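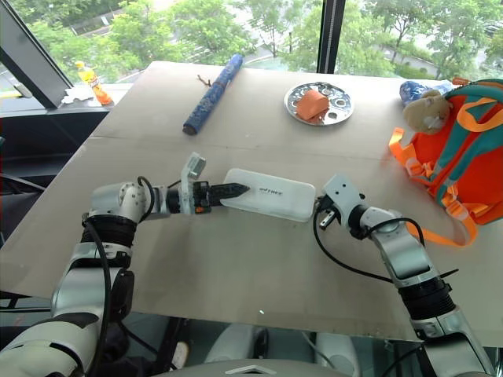 Cimton started as a repair counter in Jadetcombe, run by Hok-lam Kuo out of the front half of a former chemist's shop. We mended spectacle frames, replaced screws and nose pads, and sold a few cases on the side. People kept asking about the cases, so in time we began stocking more of them. A flat white one with rounded corners and a small blue logo is typical of what comes over the counter: a plain rectangular shape that lies level on a table. We still do repairs, but cases and small storage boxes now make up most of the business.

We have 3 shops. The first is still in Jadetcombe, on the same street, though we moved across the road when the roof needed replacing. The other two are in Sin and Kostine. Kostine is the largest and has the workshop at the back, where all frame soldering is done. If you hand in a repair at either of the other shops it goes to Kostine in the evening van and is normally ready within two working days.

The current catalogue lists 218 items. Of these, 167 are kept in stock at all times and the rest are ordered in as needed. We can print a name or company logo on most hard cases, with a minimum order of twenty. Soft pouches can be stitched but not printed.

Hok-lam Kuo still runs the company and works at the Jadetcombe counter most mornings. Staff are trained in the workshop before they serve customers, and everyone can fit a screw or straighten an arm while you wait. There is no charge for either.

We do not carry out eye tests or supply prescription lenses. Your optician will be able to help with both.

All shops open at 9.30 am and close at 5 pm. In October the Kostine workshop closes for stocktaking, and repairs take a little longer.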